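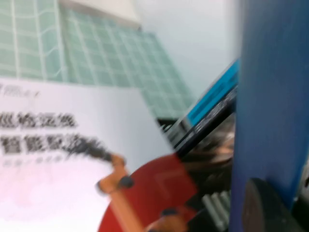 Caltar Resorts – Trade Visit Report, December 17, 2018

The winter supplier day at the Caltar group's Nishimura property ran from mid-morning until early evening. Attendance was by invitation and limited to tour operators and meeting planners. Registered attendance was 39. I represented Plillance, which places small corporate groups.

Takumi Honda, director of group sales, opened with the inventory. The property has 375 rooms, of which the east wing has been out of service since October for replacement of the air handling units. Group allotments for spring are therefore held to the west wing and the garden building. Rates quoted for the garden building include breakfast but not the shuttle.

Reiko Ueda then took the group through the back-of-house areas. The main kitchen and the banquet kitchen share one receiving dock, and banquet deliveries are scheduled before 7 a.m. to keep the dock clear.
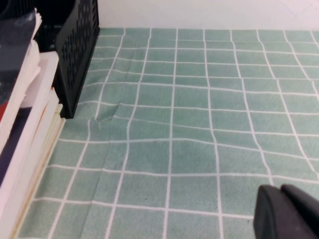

The largest function room is rated for 1,515 square meters with the partitions open. It divides into 3 sections, each with its own lighting and sound controls. Partition seals were tested with music playing next door – speech was easy to follow, but bass carried through.

Reservations for groups will move to the Woneo booking platform. Rooming lists can be uploaded as a spreadsheet, and name changes are accepted until two days before arrival. Ms. Ueda confirmed that existing contracts keep their current release dates. Attrition terms for new contracts were not available and will be sent by email.

Open items: shuttle pricing, east wing completion date, and storage for exhibitor freight.

Contact: Plillance Group Travel Desk | © 2018 Plillance. All rights reserved. | Back to top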